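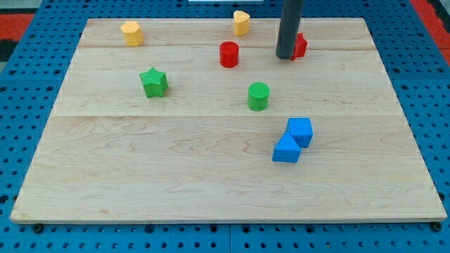

Sunday, February 19, 2023

The board

Slept in until nearly eight, which I haven't managed since November, and then lay there a good while longer listening to the rain and thinking about the maple. I do love that board. Three planks edge to edge, the widest at the front, and a grain so pale and wavy you have to get down level with it to see the darker streaks. Heriberto says I talk about it the way other people talk about their grandchildren, and I suppose he has a point.

He rang from Dreltalbridge after breakfast and we had a lovely long natter – 45 minutes, by the clock on the stove. He thinks I should oil it before the winter. I'm inclined to leave it be, as the colour looks so well against that blue pegboard and oil would only yellow it. Rigoberto is for wax. I shall ask them both again and probably get two new answers.

The little blocks please me too, bright as lollies on all that plain timber. My favourite is the yellow one with six sides, standing up at the back like a tiny lighthouse. If you run a thumbnail over the top you can feel the fine ridges. I'd like a few in a softer colour for my own shelf at home, perhaps a grey-green like Mum's old Urkow teapot.

Soup for tea, the last of the pumpkin. Must remember to post Rigoberto's parcel tomorrow and find out what a small tin of wax costs these days. Rain still going. Gutters holding up so far.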